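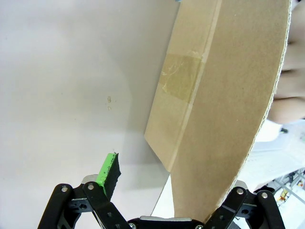
Which materials may members bring for gripper builds?
Members of the Flirnbridge shared workshop may bring clean cardboard, foam and light plastic. Used cardboard is accepted, including folded panels mended with clear packing tape. A second person should steady large panels by hand.

Who approves a new arm?
Selma Vukadinović inspects each build before first power-on. Please allow seven days.

May a build remain on the bench overnight?
No. Storage shelves are available on request from Modupe Ibrahim.

Last updated 27/05/2026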